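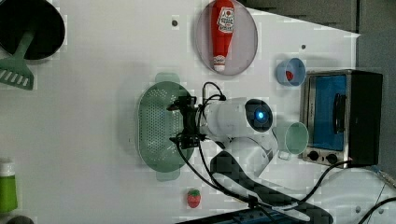 Hekico open day - toy kitchen demo, README

Last edited July 5, 2020 by Vangelis Chrysikopoulos. Typed up fast, fix what's wrong.

WHAT THIS IS

Notes and recordings from the toy kitchen table at the Hekico open day. One arm, one gripper, one table of play food and dishes. Visitors called out a task, the operator drove the arm, we logged it. Not a benchmark. Don't cite it as one.

The folder is for the Senden people who asked for it, and for whoever runs the table in September.

WHAT'S IN THE FOLDER

episodes/ - one subfolder per task, overhead view plus joint log
tasks.txt - what the visitor asked for, in their words, cleaned up a bit
skipped.txt - runs we threw out and why
setup/ - table notes, cable notes, startup checklist

17 task types in tasks.txt. Joint logs cut off at 1,000 steps, so a few long runs stop early. The overhead video for those keeps going. Known problem, not fixing it for this release.

OBJECTS

Colander, pale green, oval, a handle tab at each end. Frying pan, black. Slotted spatula, green. Toy ketchup bottle, red. Round see-through plate. Two cups, one light blue and one mint. Toy toaster oven with a blue door. Strawberry. Green bottle with a white cap. Other stuff came and went during the day, kids mostly, so don't assume every object is in every episode.

Object names in tasks.txt are whatever the visitor said. "Bowl" and "strainer" are both the colander. "Mustard" is a mistake, there was no mustard.

TASKS, THE SHORT VERSION

Move the colander by its rim. Ketchup off the plate, ketchup back on the plate. Strawberry into the colander. Stand up a cup that's on its side. Spatula out of the pan. Open the toaster oven - asked for more than anything else, also the one with the most entries in skipped.txt.

Start positions are not reset to anything. Each run starts from wherever the last one left the table. If you need clean starts this is the wrong data, use the Riedl set.

HOW A RUN WENT

Visitor picks a task. Operator repeats it out loud. Recording on. Arm goes. Recording off when the visitor says it's done, or when the operator gives up. No retries inside an episode, a second try is its own episode.

2 operators, swapped at lunch. Field is called op in the log. Afternoon one is slower and grips lower, you will see it in the curves.

SETUP NOTES FOR SEPTEMBER

Power strip stays along the edge of the table, on the operator side. Gripper cables need slack - leave the loops big. Somebody zip tied them tight in the morning and we lost 7 runs before anyone noticed the wrist was pulling. Those are in skipped.txt under "wrist".

The table has small holes in the top. Leave them uncovered, Jullo uses them to line up the overhead view.

Lights: the arm throws a hard shadow on the white top. Anyone doing segmentation will complain. Try the side lamps next time??

Keep visitors behind the tape. Stop button goes to the operator, not on the table.

KNOWN ISSUES

- time stamps in the first few episodes are off, clock wasnt synced
- plate is see-through and gets lost in the overhead view, label it by hand
- "cup" without a color, could be either one
- a handful of episodes have a hand reaching in, flagged hand=1
- audio was recorded and then removed, don't ask for it

USE

Internal and Senden only until the visitor consent forms are scanned. After that, ask Vangelis. Feedback goes in the tracker under open-day, please don't email teh whole list.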